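Visit report: the Grudance open lab, Tinivholm

We went to Tinivholm in January to see how Flikwood gathers examples for its Grudance project. The tour started at 10 a.m. and took most of the morning.

Much of the work is done in simulation. An operator steers a two-armed robot through a household task, and the software records every arm movement along with the camera view. Each run is saved as one example. The Grudance set held 2790 of them when we visited, and 1578 had passed review. The rest were waiting or had been thrown out, mostly for long pauses or dropped objects.

New operators do 100 practice runs before any of theirs are kept. Room layouts, wall textures and furniture are changed between batches. The staff said a model trained on almost 500 examples of one task still did poorly in a room it had not seen.

We asked about real robots. Those are in another building and were not part of the tour. Parking is behind the main hall, and visitors need to sign in at the side door.

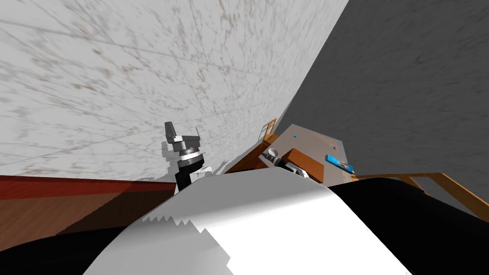
Simulated view over the robot's torso, with both grippers and the beige box.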